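April 9, 2023

Open day at Brirkley, and I finally got to see the bin picking up close! 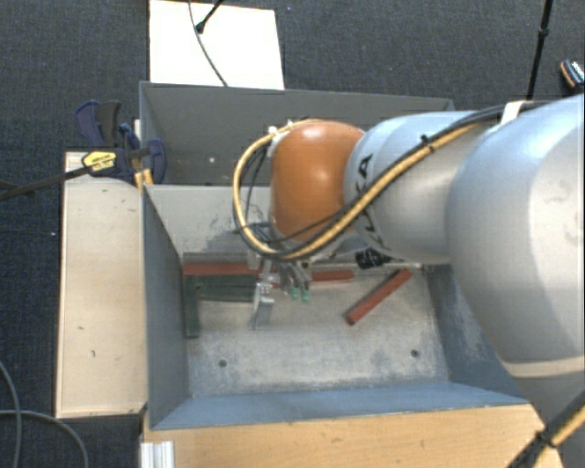
It doesn't care what color they are, said a voice behind me, it only wants to know which one is lying on top. Well, I'd never have thought of that. I stayed put by the bins far longer than I meant to (sorry, Denness stand, I gave you 8 minutes) and watched that big arm go down after bars and blocks with its little green fingertips. Such a huge thing for such small stuff! I had 2 coffees, picked up a Prolau brochure I'll never read, and drove home with sore feet. Going again in November if they'll have us.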